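Ilaria Monti announces a mixtape, having run out of reasons not to

LINDITZ - Singer and producer Ilaria Monti will put out her new mixtape, Flavard, this Friday through Dendance, the label that has been promising it to shops since February and would like everyone to stop calling. The tape runs 9 tracks, down from the 273 sketches Monti brought to the first meeting on a drive marked "short list." 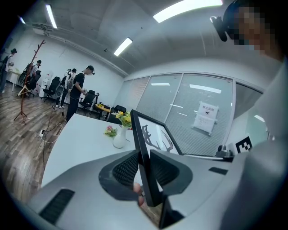
Flavard is a slower record than her debut, Tudose, which sold 3634 copies and got her banned from one wedding venue. The drums are softer, the choruses arrive late, and the bass player was finally allowed to sit down. Dendance asked for a single with an animal in it, on the theory that animals do well. Monti gave them "Antlers," five minutes about a deer head in a black frame, drawn in black on white, with no chorus at all. The label has made its peace with this.

"I wanted something people could dance to at home, with the lights on, while looking for their keys," says Monti. "My manager wanted something shorter. We met in the middle and then I went back to my end."
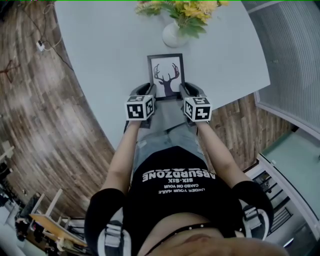
The release show starts at 9 p.m. on Friday in the old Linditz ballroom, which holds 463 people, or fewer if they bring coats. Monti will play the whole tape in order, followed by two songs from Tudose that she has agreed to remember. Tickets are on sale now at the door and from the Dendance office, where the phone is answered most afternoons.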